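Greden Bin Station – emptying and sorting small parts from a metal bin

The Greden Bin Station is a work cell for one task: a robot arm takes parts from a bin and puts them in a second bin. We sell it to small workshops, packing rooms and repair depots. Customers also ask us whether the same equipment could tidy a kitchen drawer or a garage shelf, so this page tries to answer that question too.

What is included

The station comes with the gripper, its air hoses and fittings, two open metal bins, the clamps for holding the bins to your own bench, and the control software. The arm is not included in the base price. Most customers already have one, and our software works with several makes. Please write to us with the model of your arm before you order.

The bench should be flat and strong. Both bins must be clamped, and the clamps should be checked at the start of each shift. If a bin moves even slightly, the gripper will touch the wall before it touches the part.

What it can do now

The station is good with rigid parts of simple shape: bars, blocks, short tubes, small castings. Parts may lie at any angle on the bin floor. When two of them lie side by side, the gripper may take both, and the software then decides if it should put one back. Parts close to a wall are slower, as the arm must find an approach which keeps the hoses and cables free.

At the Branitz workshop we ran 3000 picks from a mixed bin of coloured bars. The station finished 2954 of them without help. In the other cases the operator had to move a part by hand, most often one which was pressed flat against the wall. 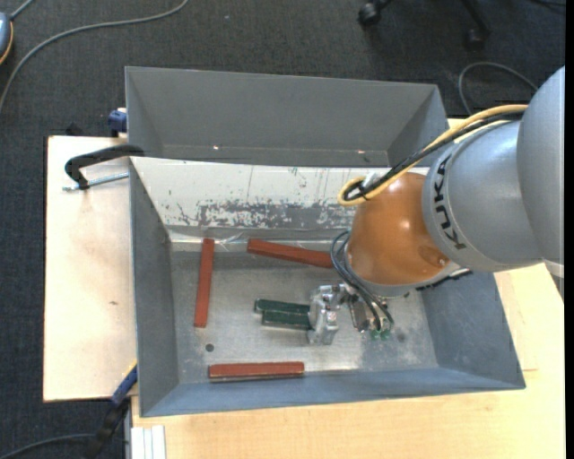

The Dong repair depot, which has used the station since December, wrote that it is very patient with bars and blocks but that their apprentice still empties a full bin sooner, and he can also sweep the floor afterwards. They asked if we expect this to change in the next few years.

We think it will change for some chores and not for others. The speed is mostly a question of planning, and each software release makes it a little better. The variety is harder. A workshop bin has one kind of object in it, or perhaps five. A household drawer has string, batteries, an old key, a tea towel and something sticky at the bottom. Our gripper cannot hold cloth in a reliable way, and it has no feeling for things which are fragile. For this reason we do not sell the station for home use, and we will not take such an order.

Folding laundry, loading a dishwasher and clearing a table are often requested. We have tried the last one with plastic cups in our test room. It was possible, but every cup had to stand where the software expected it – a person who prepares the table so carefully could have cleared it in the same time.

Working conditions

The station is made for indoor use. Worn or scratched bins can be used, but strong reflections from bare metal can disturb the detection of parts. A matt liner helps with this, and you can order it separately. Keep chairs and loose cables out of reach of the arm while it is running.

Maximum part weight: 1200 grams
Recommended number of part types in one bin: up to 3
Training for operators: one day, at your workshop or ours

Ordering and service

Orders in Australia are handled by our partner Sornero, who also keeps spare jaws and hoses in stock. If you are not sure that your parts are suitable, send us a small box of them. We will test them and return them to you with an honest answer – sometimes the answer is that a sloping chute and a good labourer are the better purchase.

Contact | Spare parts | Privacy | © Greden 2020 | Page updated 21 March 2020 | Back to top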